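**Fultville Saturday Market: stallholder questions**

**How much is a table?**
$4 a day, paid at the gate. Covers are up to you.
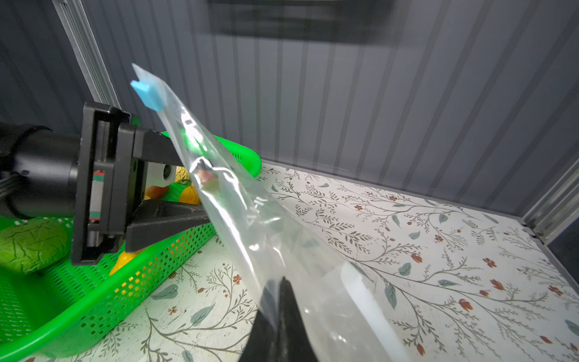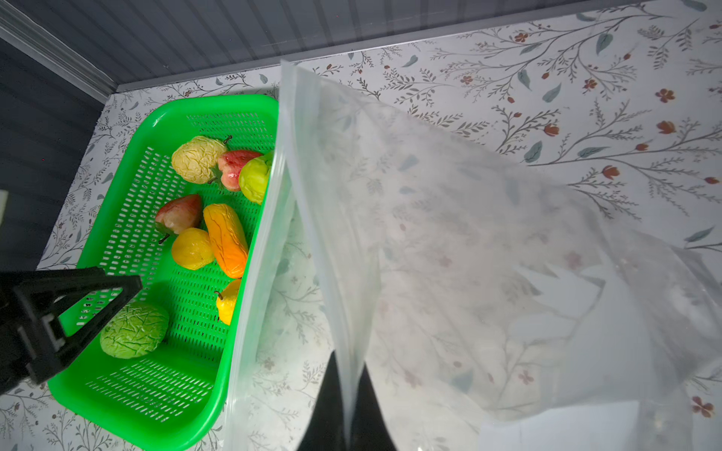
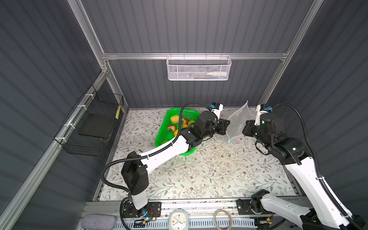
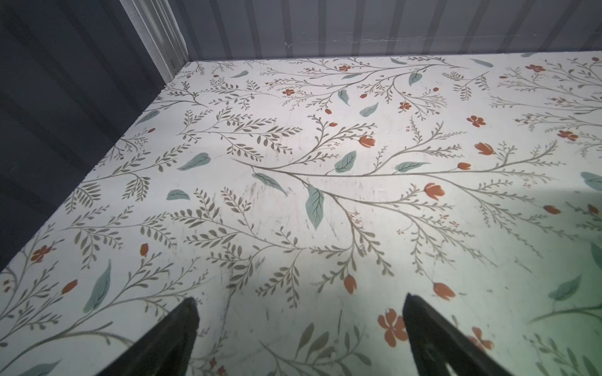
*Clear bags, a green basket and a floral table covering.*

**How many stalls are there?**
100 inside the hall. The Gonwood lot opens in April – weather permitting.

**Can I sell baked goods?**
Yes, with a label listing the ingredients.

**Where do I park?**
Unload on Lunholm Street, then move to the lot behind number 252.

**Can I share a table?**
Yes. Put both names on the form.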